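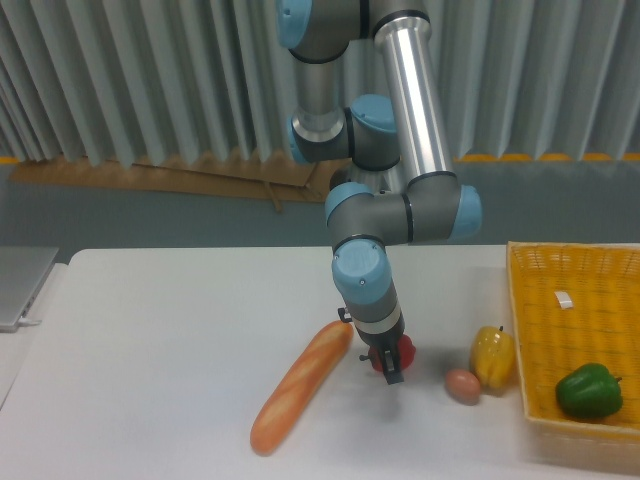 23/06/2018 – Anov bench, pick and place

OK, long one today, writing it down before I forget which branch did what. Goal was to get the new task planner (Dinia) talking to the arm without the old waypoint script sitting in between. Task is the same produce sort as always: peppers go in the yellow basket, bread and egg stay on the table. Red pepper first, then yellow if we get that far.

First problem was mine. I rebased onto the Aravena driver and forgot that it wants joint speeds in radians, so the very first plan came back with every limit violated and the controller refused it (good controller!). Fixed in the config, not in the code. If you pull my branch, pull the config too or you'll get the same wall of red text I did.

After that the planner was pretty happy. The place pose over the basket took me a while because the collision box for the rim was modeled too tall, left over from the deeper basket we used in November. The planner kept going way up and over and then timing out on the descent. I lowered the box to match the basket we have now and the solver found a path in 23 ms. I ran it three more times because I didn't believe it.

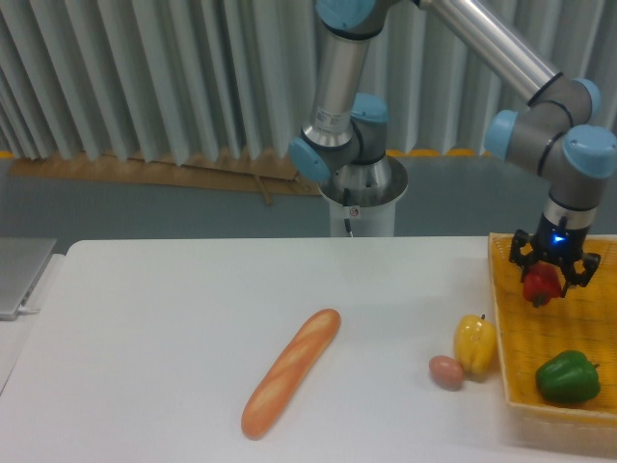 Red pepper over the basket floor, gripper still closed. Green one is lower right.

One thing to watch: the place pose is a fixed offset from the basket frame, so it has no idea that the green pepper is there. Fine for two items. I want a free-space check on the basket floor before we go to four, probably just a height map from the depth cloud, nothing fancy.

Perception notes. The segmenter is giving me 3135 points on the red pepper with the arm out of the way, and nearly 1906 once the fingers come down and hide most of it. That's enough for a centroid but the fitted axis starts to swing around, so I now freeze the object pose when the gripper starts its final approach and only unfreeze after the lift. Should have done that weeks ago. The yellow pepper and the egg are so close together that they sometimes merge into one cluster – I got one lovely grasp candidate right between them. Tightened the cluster distance and added a color split.

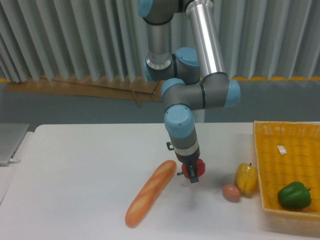

Lift pose, red pepper a little off the table. Yellow pepper and egg are the pair that keeps merging.

Lift height is its own parameter now (lift_clearance) and it lives with the grasp, where it used to be buried in the transit move. I like this a lot better, you can tune it per object and the planner treats the carried pepper as attached geometry from that point on. Before, the attach happened one step late, so for a moment the planner thought it was moving an empty gripper next to a pepper. No wonder the logs from the Hutunville demo looked so weird.
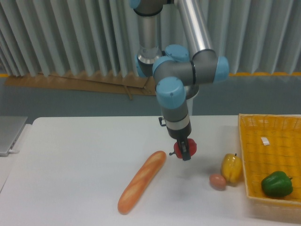

Still bugging me: there's a pause between close and lift. The state machine waits for the grip-width reading to settle, and my threshold is too strict for something squashy, so it sits there until the timeout and then goes anyway. Going to try a slope test on the last few readings. Also the timeout prints as a warning and it really needs to be an error.

Todo:
slope test for grip settle
height map for basket floor
ask whoever owns the egg mesh to fix its scale, it loads huge
merge the config, bag 2076 is the one to replay against

Leaving the planner on the new branch overnight, please don't switch it back.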